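## Getting the Ruda ready for its first cook

I've set up a fair number of these smokers now, most of them for people entering their first cook-off, and the part everybody wants to skip is the seasoning burn. Please don't! Your first brisket will taste like a machine shop if you do (ask me how I know).

Before you start, put the smoker outside on level ground, well away from the house, fences and anything with a roof over it. You'll want one chimney of charcoal, some plain cooking oil and a roll of paper towels.

1. Take out both grates and the drip tray. Wash them in warm soapy water, rinse, and dry them all the way.
2. Wipe the inside of the cook chamber with a damp towel. Leave the firebox alone for now.
3. Rub a thin coat of oil over the grates and the chamber walls. Thin means thin – if it's running, you've used too much, and it'll dry sticky.
4. Put the grates and tray back in. The tray slides in with its lip toward the firebox.
5. Open the intake and the chimney vent all the way.

**Caution:** never use lighter fluid in the firebox. Never run the smoker in a garage or under a closed canopy, even with the door up and even if it's pouring at the contest site.

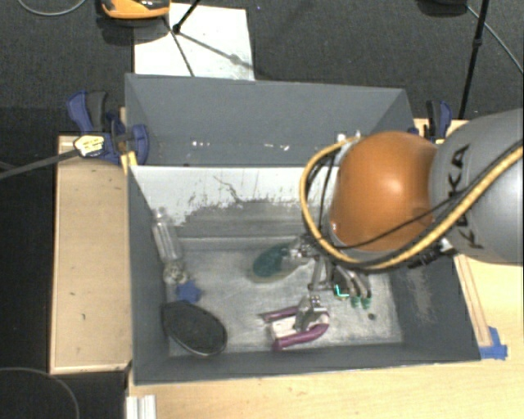 6. Light the charcoal in the chimney and wait until the top coals are gray at the edges, then tip it into the firebox. Gloves on, please.
7. Close both lids and let it run wide open for 30 minutes.
8. Close the intake to the second notch and hold it there for 2 hours. You'll get some smoke and a bit of a smell, and both fade as the oil bakes on.
9. Shut everything and let it cool by itself. I leave mine overnight.

**Note:** the lid thermometer reads the air up at the top, so it usually runs higher than what the meat feels. I clip a Nindico probe to the grate and go by that. Lutz Ostermann swears by the lid dial and he beat me at Sisilbridge in February, so take my advice for what it's worth.

### If the temperature won't hold

Check the door gasket first. Mine had slipped out of its channel at one corner, and Uwe Ehlers spotted it while I was busy blaming the charcoal. Press it back in with your thumb when the smoker is cold, then try again.

If it still wanders, empty the ash pan and move the intake one notch at a time. Wait five minutes between changes – I'm terrible at this, I fiddle, and then I spend the whole morning chasing it up and down.

Got all that done? Go on to loading the wood box.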